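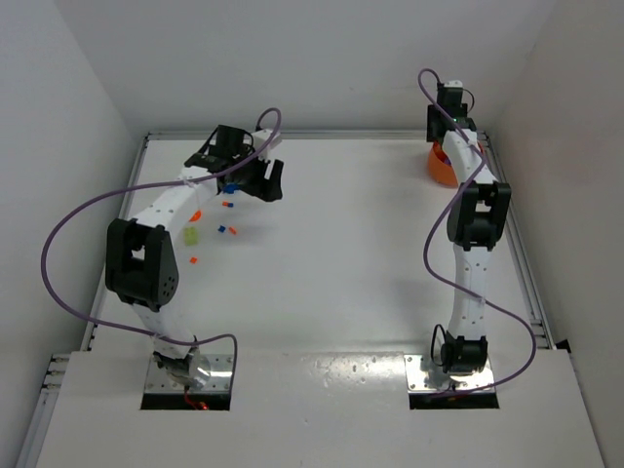
Flinwood Evening School
Household Order, Unit 4: Small Things on a Table

3 comments | 30 shares

Bring last unit's sheet. If you lost it, you are the intended audience for this course.

4.1 What counts as small

For our purposes, a small thing is one you'd step over twice before picking up. Cubes, tiles, counters, game pieces, the odd half-round bit that came in a set and has never stacked on anything. Keys are covered in Unit 6, with the other things people swear they put down right there.

4.2 The bowl

One bowl. Students always want three, with labels. Last June the Marti Street group sorted 312 pieces by color, shape and "feeling," and by the break they were arguing over whether yellow-green is yellow. Use one bowl in a loud color. Orange works well. Set it at the far corner of the table, where an elbow won't find it.

4.3 Order of work

Start with the pieces nearest you. Pick up one at a time, even though you have a whole hand and feel you could manage six. Flat tiles are the slow ones: slide them to the table edge and take them from below, or pinch two opposite sides. Fingernails are a last resort. When two cubes sit close together, take the outer one first and leave its neighbor where it is.

Don't throw. The Castitz handout allows throwing from under a foot away. The Castitz handout was written by someone with carpet.

4.4 Practice

Clear a tabletop at home, tip out one set of mixed pieces, and put them all in the bowl. Then do it again with your other hand. Write down which shape gave you the most trouble and what you called it at the time, within reason.

Reading: Skirner workbook, the chapter on trays. Skip the poem.

Get new handouts by email. Enter your address to subscribe. You can unsubscribe at any time.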